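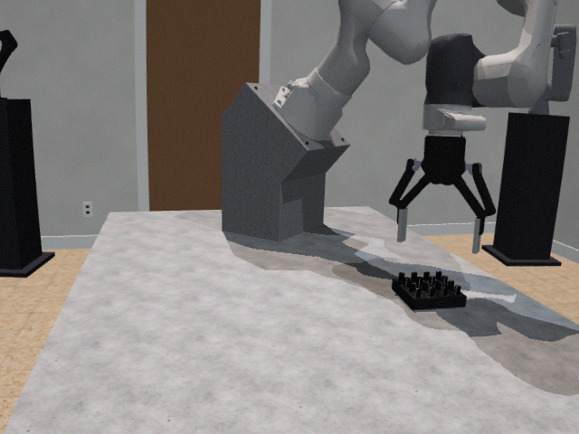 Unit 4: Planning and Budgeting for a Robot Work Cell

Course notes, Ama Fiadzo
Revised 2022-05-19

Read these notes before the planning session. Bring your draft equipment list, even if it only has a few lines on it. Last year's groups who came with nothing spent the session copying from each other, and the budgets all ended up with the same mistakes.

1. Start from the task

Write the task in one or two sentences before you open a catalog. "A single arm with a two-finger gripper works on a small studded block on a table" is enough to begin with. From that you can list what has to be bought, what has to be borrowed and what the room has to supply.

Students tend to begin with the arm, as it is the most expensive line. Leave it until you know the part size, the reach you need and how often the cell will run. Si-eun Kwon's group picked an arm first and then found that the gripper opening they needed came only with a heavier flange, which used up most of the payload.

2. Model the layout before you order

You will use the Grewal layout package for this unit. Put in the table, the pedestal, the arm, the gripper, the part, the walls and any door. Use real dimensions from the room. A door behind the cell matters: check which way it swings and whether people will be walking through while the arm is powered.

Things to read off the model:
- reach to the far corners of the table
- clearance between the gripper and the part on approach
- where shadows fall, if a camera will be used
- distance to the nearest electrical outlet
- space for a person to stand and load parts

On shadows: a low studded part in black gives a camera very little to work with, and the arm adds its own shadows on the tabletop. If your model shows dark patches running up to the part, put a lighting line in the budget now. Diffuse lighting is cheap compared with a second visit from the integrator.

3. Lines people forget

The quote for the arm is not the cost of the cell. Go through this list and enter a figure or write "none" against each one.

- Pedestal or mounting plate, with bolts. Check the bolt pattern against the arm's base.
- Gripper, finger pads and a spare set of pads.
- Cabling from the controller to the arm. Measure the run along the wall, then add slack.
- Stands for cameras or other equipment beside the table.
- Guarding or a scanner, depending on your risk assessment.
- Freight. An arm and a pedestal often ship separately.
- Installation and training days.
- Software licenses, including renewal in year two.
- Work pieces. You will break or lose some.

In the worked budget, finger pads are entered at $494 for the year and freight at $700. Both came from the Kaltow quote that Higinio Valdovinos circulated. Do not copy these into your own budget. Ask for a quote.

4. Comparing quotes

Ask at least two suppliers for the same thing in the same words. For the worked budget we used Kaltow and Dostano. Kaltow quoted the pedestal inside the arm price and Dostano listed it separately, so the totals could not be compared until we had split them out. Put both into the same table, one row per item, and mark blanks in the supplier's column as "not quoted". A blank is not a zero.

Lead time goes in the table too. Dostano gave 24 weeks on the arm. If your funding has to be spent by December, that may settle the choice whatever the prices are.

5. Close-range check

Once the layout looks right from across the room, move the view in close to the part. Bring the gripper down to the block and look at it from above. Problems that don't show in a wide view turn up at this distance: the gripper covers part of the block, black parts against a black block are hard to tell apart, and the studs nearest the fingers are hidden. An overhead camera will have the same trouble. Decide whether you need a second camera at another angle and price it. 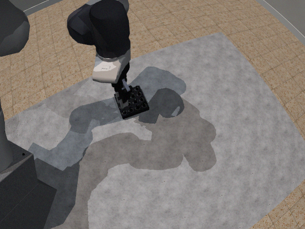 6. Contingency and running costs

Hold roughly 10 percent of the equipment total as contingency. Show it as its own line. Do not spread it through the other items, where a reviewer can't find it and you can't track it.

Running costs are a separate sheet. Include power, replacement pads, calibration and the hours of whoever looks after the cell. Henryk Szczepańska keeps the template on the Grunlow shared drive.

7. To hand in

- task statement, two sentences at most
- layout views, one wide and one close
- equipment table with two suppliers
- running cost sheet
- one page on what you would cut if the budget came back smaller

Submit as a single file to Ro-un Yeo. Put group names on the first page.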